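Acta de la reunión de seguimiento – Proyecto Vikuvov, demostración manual y teleoperada
Fecha: jueves 26 de diciembre
Asistentes: Lech Nowicki (coordinación), Mekdes Wubshet (datos), Vichien Kongkaew (mecánica), Hongmei Jia (control)
Excusa su ausencia: Seung-woo Maeng
Redacta el acta: Mekdes Wubshet

1. Aprobación del acta anterior
Se aprueba con una corrección de Hongmei Jia: en el punto 4, donde dice «modo de posición», debe decir «modo de corriente».

2. Estado de las demostraciones
Mekdes Wubshet informa de que el repositorio contiene 108 episodios válidos de la tarea de recogida y depósito. Todos se han registrado por teleoperación con el mando de Zernier, salvo los 12 últimos, guiados a mano con los motores del brazo sin par.

Los episodios guiados a mano presentan trayectorias más cortas y menos pausas antes del cierre. En contrapartida, la mano del operador entra en el campo de la cámara superior y esos tramos no pueden usarse para entrenar la política visual sin recorte previo. Lech Nowicki pregunta si compensa mantener los dos métodos. Hongmei Jia es partidaria de conservar el guiado manual solo para definir posturas de partida y puntos de paso, y de registrar el resto con el mando.

Se acuerda separar los dos conjuntos en carpetas distintas y añadir al fichero de metadatos el campo «método», con los valores «mano» y «mando». Los episodios sin ese campo se considerarán no válidos a partir de la próxima sesión.

3. Retardo de la teleoperación
Hongmei Jia presenta las medidas de retardo entre mando y pinza. El valor es estable en movimiento libre y aumenta al cerrar sobre el objeto. Lo atribuye al filtro de la consigna de apertura, que se ajustó para el servo anterior. Propone reducir la ventana del filtro y repetir la medida con la misma secuencia de apertura y cierre.

Vichien Kongkaew advierte que una ventana menor puede transmitir al servo el temblor de la mano del operador. Se acepta la propuesta con carácter de prueba y se conserva la configuración actual como copia de respaldo.

Queda sin resolver la pérdida ocasional de la señal del gatillo. Tokarz, proveedor del receptor, ha pedido el registro completo de una sesión con fallo. Hasta ahora solo se le habían enviado extractos.

4. Pinza y puesto de trabajo
La pinza sigue siendo la versión impresa en plástico azul, con el servo negro montado en la parte superior, entre dos soportes. Vichien Kongkaew considera que la rigidez de los dedos es suficiente para la tarea actual. Su objeción principal se refiere al cableado: los hilos del servo forman bucles abiertos a ambos lados del cuerpo y podrían engancharse durante un giro de muñeca guiado a mano. Propone una guía impresa que los mantenga pegados al cuerpo.

Lech Nowicki pide que la guía no obligue a desmontar la placa lateral atornillada. Vichien Kongkaew responde que puede fijarse a presión, aunque debe comprobar el espacio disponible junto al mecanismo de los dedos.
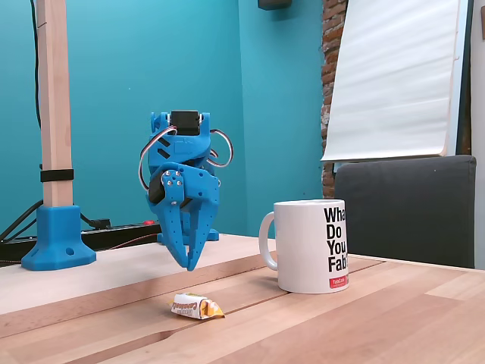 5. Protocolo de grabación
Se revisa el borrador del protocolo. Tras la discusión queda redactado así:

a) El operador lleva la pinza a la postura de partida, con los dedos hacia abajo y sin contacto con la mesa.
b) La grabación se inicia antes de mover el mando. Los primeros fotogramas deben mostrar la pinza parada.
c) El cierre se ordena en un único gesto. Si el operador corrige la posición con los dedos ya cerrados, el episodio se marca como «corrección» y no se borra.
d) El depósito termina con la pinza abierta y retirada en vertical.
e) Cada episodio se limita a 2000 muestras. Los que superen ese valor se descartan automáticamente.

Sobre la letra c), Mekdes Wubshet recuerda que los episodios con corrección interesan para la fase de recuperación ante errores. Hongmei Jia no se opone, pero pide que no se mezclen con el conjunto principal durante el primer entrenamiento. Así se acuerda.

Se discute también si el operador debe mirar la pinza directamente o solo la imagen de las cámaras. Lech Nowicki defiende la segunda opción: el modelo no dispondrá de más información que esa. Vichien Kongkaew señala que la profundidad se aprecia mal en pantalla y que aumentarán los intentos fallidos. No hay acuerdo – se grabará una serie con cada modalidad y se comparará la tasa de episodios válidos.

6. Colaboración con Nevau
Nevau solicita acceso al conjunto de datos en febrero. Lech Nowicki contestará que se entregará la parte teleoperada, con metadatos completos y sin los episodios de corrección. El formato de entrega se tratará cuando esté presente Seung-woo Maeng, que mantiene el conversor.

7. Tareas
Mekdes Wubshet: separar los conjuntos, añadir el campo «método» y actualizar el protocolo en el repositorio.
Hongmei Jia: reducir la ventana del filtro, repetir la medida de retardo y enviar a Tokarz el registro completo.
Vichien Kongkaew: diseñar e imprimir la guía de cables; dejar 2 unidades de repuesto en el armario.
Lech Nowicki: responder a Nevau.
Seung-woo Maeng: confirmar si el conversor admite el nuevo campo (pendiente de comunicárselo).

8. Ruegos y preguntas
Hongmei Jia pide que se anote en cada sesión la versión del firmware del servo. Se incorpora al protocolo como letra f).

La próxima reunión se convocará por correo cuando estén disponibles las nuevas medidas de retardo.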